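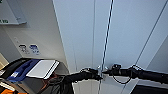 Two black grippers at a thin metal pole

How do I pick colours for my animation backgrounds?

Xolani Khumalo
Second year here and SO excited, my short (it's called Rind) has got past storyboards! 12 backgrounds to paint in Prurer and every one comes out muddy. Do I choose the colours per shot or all at once? Crit is on Sunday, eek.

Dumisani Molefe
Ooh, fun stage! Do them all at once, tiny, side by side on a single canvas.

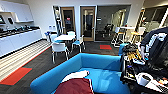
Start with one strong colour per room and keep the rest quiet. Look at that turquoise sofa next to the white kitchen units, it does all the work! Fill the big shapes first, with no lines,

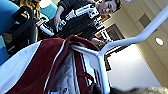
then squint at it. If you can still tell which room you're in, move on to the next thumbnail. I did 2 passes on my last film and loved it.

Grustance
just use greys lol

Gernetti
Agree with Dumisani! For props, save your warm colours for what matters in the story.
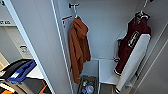

Muddy usually means everything has the same saturation. A rust-orange fleece against pale grey walls pops straight away, so try that sort of gap in Rind. Good luck, please post it after crit!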